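2020-02-18

Up at six, cold in the front hall again. Oatmeal, the end of the brown sugar. Took the 43 bus as far as Bikdale and walked the rest to save waiting for the connection. It had rained in the night and the path by the school was mud, so I went along the road.

Spent most of the day on the dishes. I have been putting off deciding what to keep together and what to give to the Wudthorpe sale, and the sale closes its doors to donations on the weekend. I thought it would take the morning. It took until three.

The trouble is that none of it was bought together. The gray cup came from the shop on Ebihara Street in October, when I went in for a lamp cord and came out with a cup. The dark bowl is older than that. The plates were from the Prarno catalog, back when we ordered everything from the Prarno catalog, and I remember paying for them in two parts. The knives and forks are whatever has survived. I used to mind that they didn't match. Now I mostly mind if a handle is too thin to hold well.

The tray was the thing I wanted to settle first. It is long and dark with a lip all the way around, and it has lived on top of the refrigerator for years because it fits no shelf I own. Either it gets used every day or it goes. I set it lengthwise on the wood table and tried it with different things on it. The cup does well there. It has a flat enough bottom to stand steady and it is a plain enough gray that it looks all right with anything.
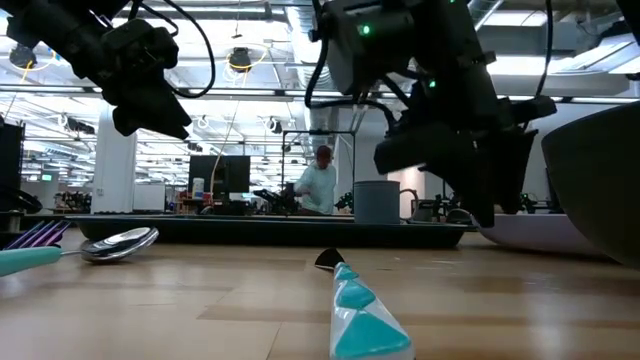 Cup on the tray, silverware still to be sorted.

The silverware I did by use and gave up on color. The teal spoon is the one I reach for in the morning, so it stays. The little one with teal triangles on a white handle stays too, though I would have let it go if it were plain. I like the triangles. The purple fork I wasn't sure of. It is a cheerful thing but I can't remember the last meal I ate with it. Put it with the keeps, took it out, put it back. It is in the drawer as I write this, so I suppose that is decided.

Akihiko Honda called at eleven about the chairs. He can take two of them on Thursday if I can help him get them down the stairs. I said yes. He asked whether I was getting rid of the table as well and I said no, the table is staying where it is. He has always liked that table. I told him what I paid for it and he said I was robbed, and then he said he would still take it. We talked for 20 minutes, mostly about his sister's roof. The estimate came in at 1560 dollars and she is getting another one. He thinks she should go with the first man, who at least went up and looked. I said the same.

Lunch was soup from the freezer, the barley one. It needed salt. I should write what is in those containers before they go in, I say this every winter. There are two left with no label at all and I am leaving them for a day when I don't care what I eat.

After lunch I went back to the plates. I had been stacking them by size and keeping the bowls on a different shelf, which means two trips every time I set out a meal. What I want is one plate and one bowl together, bowl on top, ready to be carried. I tried it with the lavender plate and the dark bowl. The plate is so pale that some days I would call it white, and the bowl shows up well against it. They sit one on the other without much fuss – the bowl covers the middle and there is still rim left for a piece of bread. 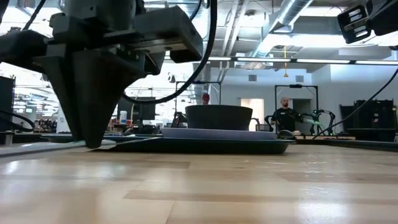 So that is how I am going to keep them. The tray gets a place on the counter under the window, plate and bowl on it, and whatever else I need for breakfast can go at the end. If I am tired of it by the end of March I will give the tray to Akihiko, who has a shelf that would take it.

The giveaway box came out smaller than I planned. Two saucers with no cups, the bread plates I never liked, a gravy boat, the extra ladle, and the glass jug with the chip near the handle. I took the jug out again, because I don't think they can sell a chipped one and I don't want to hand someone else the job of throwing it out. It can hold pencils. I wrapped the saucers in the Sunday paper and read half of an article about bridge repairs while I was doing it. The box weighs less than I expected and I can carry it on the bus.

Wiped down the wood table when everything was put away. It has held its shine on most of the top. It could use oil along the near edge and I think the can is in the basement, behind the paint. I did not go down to look.

Paid the water bill. Wrote to the dentist's office to move the cleaning, as it falls on the same morning as the furnace man, and he is harder to get. They want 90 days between visits now or some such rule, so it may get pushed to summer. That is fine with me.

Walked to the mailbox before dark. The people at the corner have taken down their fence and I could see right through to the back, where they have a pear tree I never knew about. The dog there barked at me the whole length of the lot and then followed me on the other side of the ditch as far as the culvert.

Supper was eggs on toast. I used the dark bowl for the leftover beets and the gray cup for tea, to start as I mean to go on. The cup holds a bit more than the old blue one. I had to put in a second tea bag to get it strong enough – that will run through the box faster. Add tea to the list.

List for tomorrow: tea, brown sugar, salt, stamps. Take the box to Wudthorpe if it isn't raining. Look for the table oil. Find out from Akihiko what time on Thursday, as he never said, and ask if he is bringing the blankets for the chairs or if I should dig mine out. Move the coat rack away from the stairs so we can get by.

Read for a while, the book about the canal. I am on the chapter with the locks and I have to read each page twice to follow which gate opens when. Lights out at ten.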